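Gripper comparison at Castadano: first results

The bench comparison of the Kragh and Bovar jaw sets began on 14 January 2023. Both are fitted to the same hand-held body, so the only variables are jaw shape and pad material. The first task is a simple one — pick up an oval object and set it down in a soap dish.

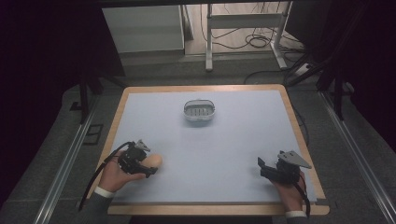 Two hand-held grippers at the bench, soap dish towards the back.

Each set is put through 279 picks, with the pads wiped every 40. Slips are logged by hand. The Kragh set recorded 43, most of them when the jaws closed on the rounded end of the object. Bovar figures will follow once the remaining 3 blocks are done.

Pad wear is checked from the wrist view with the jaws open. 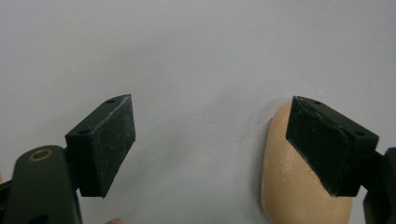
Jaws wide open, with pale specks on the inner faces.

Fonora will supply a softer pad for both sets, and a repeat is planned for June.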